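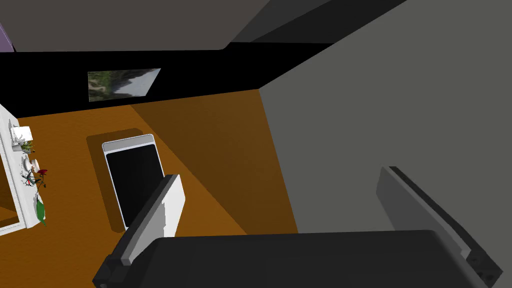 Visit report: Pedari paper mill, Qudah valley

The Pedari mill makes uncoated book and envelope paper on a single machine. It opens to trade visitors twice a year, and I went on the July date with a group of printers and converters. The tour started at 9 a.m. at the gatehouse and lasted until early afternoon. Ear protection and overshoes are issued at the door. Loose items go in a locker, including pens.

Raw material

Pedari buys all of its pulp. Bales arrive by rail from the port at Eltia and are stored under a roof with open sides. The blend on the day of the visit was mostly bleached hardwood with a smaller share of softwood for strength. Our guide, production engineer Maya Tarawneh, would not give the ratio, but she did say it changes with the grade and with the season, as the hardwood supply is less uniform in winter.

Bales are de-wired by hand and dropped into a pulper with water recovered from the wet end. Fresh water is drawn from the river only for the showers and for seal water on the vacuum pumps. The pulper runs in batches of 20 minutes. The sound in this building is low and carries through the floor.

Stock preparation

Refining is done in two stages with double disc refiners. The plates had been changed the week before, and the worn set was on a pallet by the wall with the bars visibly rounded. Several people in the group asked about plate life. The answer was that it depends on grit in the pulp, and that the mill changes plates on measured energy use instead of hours run.

Filler is precipitated calcium carbonate, delivered as slurry. Starch is cooked on site. The cooker is old and will be replaced next year with a Fandex unit, which should hold temperature more closely during grade changes.

The machine

The paper machine is a fourdrinier with a top former added later. Trim width at the reel is 400 cm. Design speed is 700 meters per minute, and it was running slightly below that on a heavy envelope grade. The heaviest grade the mill sells is 110 grams per square meter.

We walked the tending side from headbox to reel. The wet line on the wire was straight and steady across the full width, and one of the printers took this as a good sign for formation. At the press section the sheet passes through three nips. The dryer hood is fully enclosed, and the glass panels were fogged, so there is little to see until the size press.

A break occurred while we were standing near the second dryer group. The horn sounded, the crew cleared the broke into the pit under the machine, and the tail was threaded again by rope. The crew did not appear to regard it as an event. Tarawneh put the likely cause down to a slime spot and noted the time in a book.

Testing room

Samples are taken from every reel. The room is kept at constant temperature and humidity and visitors enter four at a time. Tests shown were basis weight, caliper, tensile, tear, Bendtsen roughness and opacity. We were also shown the look-through table, a lit glass panel on which the operator judges formation by eye. The mill has an online formation sensor but still keeps the table. The two usually agree. When they do not, the reel is held for a second opinion from the shift lead.

Finishing

The winder cuts the parent reel to customer widths. Rolls are wrapped in kraft with inner and outer heads, then labeled and sent to the warehouse by conveyor. Sheeting is done by a contractor in town, so customers who want cut sizes should allow extra days. This point came up again in the question session, mostly from the smaller printers.

Practical notes for later visitors

Parking is across the road from the gatehouse and fills before the tour starts. The route includes two steel stairs and one stretch of grating over the broke pit. There is no elevator. Photography is permitted in the warehouse and the testing room only. The canteen serves a hot lunch until 2 p.m. and takes cards. Sample swatches are available at reception on request, but the ivory shade was out of stock and will be mailed.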